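Susex Automation Short Course
Unit 6: Faults in bin picking cells
Handout for the afternoon session, Thu 29 April

6.1 Scope

Unit 5 dealt with grasp planning and assumed that the arm, the hoses and the sensors did what the controller believed they did. Unit 6 drops that assumption. The worked case is a protective stop on the Wumwood cell, event 633 in the cell log. Read sections 6.2 to 6.4 before the session. Section 6.5 will be done in pairs at the bench.

6.2 Terms

Protective stop: a stop started by the controller or a safety device. The arm holds position on its brakes. Restart needs a deliberate action by a person.

External torque: the difference between the torque measured at a joint and the torque the dynamic model predicts for the same motion. Contact, an incorrect payload setting and cable drag all appear in this one value. The controller cannot tell them apart.

Dress pack: the hoses and cables carried along the outside of the arm, with their ties, straps and fittings.

Service loop: the slack left in the dress pack so that the wrist can turn without pulling on the fittings.

6.3 The case

The cell picks mixed objects from a front bin and places them in a second bin behind it. Objects are soft toys, balls, cups and small packages. The pick order is chosen by the planner and the wrist angle is free, within joint limits.

During an unattended run the arm stopped on the approach to a soft toy. The message was "external torque limit, joint 6." The operator assumed the fingers had touched the bin floor, raised the approach height and restarted. The stop came back on the next pick with a similar wrist angle. The approach height was raised again, after which the gripper closed above the objects and the run was abandoned.
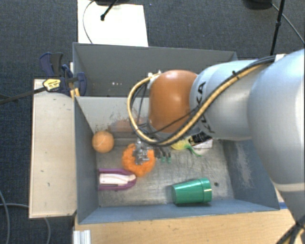

Figure 6.1. Wrist, hose loop and gripper over the front bin, Wumwood cell.

The useful evidence was in the joint log. If the fingers strike a rigid floor, external torque rises sharply over a few samples and should show on several joints, depending on the direction of the contact force. The log for event 633 shows a slow rise on joint 6 alone, starting well before the arm reached pick height. It follows wrist angle and is unaffected by tool height. A slow, angle-dependent rise on the last joint should be read as cable drag until shown otherwise.

In Figure 6.1, note the route of the hose and cable bundle: diagonally below the orange joint cover, then up around its left side to a white fitting. The length between the last tie and that fitting sets how much wrist rotation is available. Note also the thin black wires hanging down toward the gripper inside the loop. Wires in this position need to be checked separately from the main bundle, as they can snag while the bundle itself is still free.

The cause recorded for event 633 was a tie refitted too close to the wrist during a hose change the previous September. The loop was short by 80 mm. The fault stayed hidden because the old planner limited wrist rotation. The new planner did not, and nothing in the change record linked the two.

6.4 What was done wrong

a) The stop was treated as a nuisance. Restarting twice without reading the log loaded the hose fitting each time.

b) The approach height was changed without evidence of contact. This added a second fault (missed grasps) on top of the first.

c) After the run was abandoned, the torque limit was raised for a trial. A torque limit that forms part of the safety configuration must not be changed to clear a fault. Any change requires a new risk assessment and a new checksum entry on the Hepburn sheet.

d) The hose change was signed off with the arm at its home position only. Dress pack clearance has to be checked through the full wrist range, at reduced speed, with the enabling switch held.

6.5 Bench exercise

Work in pairs, with one person on the enabling switch throughout. Keep hands out of the bin whenever the drives are on.

1. Load the Flelcombe test program. Confirm reduced speed mode on the pendant.
2. Jog joint 6 slowly to each end of its allowed range with the gripper open and clear of the bin. Log external torque.
3. Plot torque against joint angle. Mark the angle at which the curve leaves the friction band.
4. Repeat with the wrist tilted. Explain any difference between the two plots.
5. Switch the drives off, lock out, and measure the free length from the last tie to the fitting.
6. Propose a joint limit for the planner, with margin, and state how it would be enforced.

Hand in both plots and one page of text. Raw logs are not needed. Pairs whose cell stops during step 2 should save the log before acknowledging the message, then call the instructor.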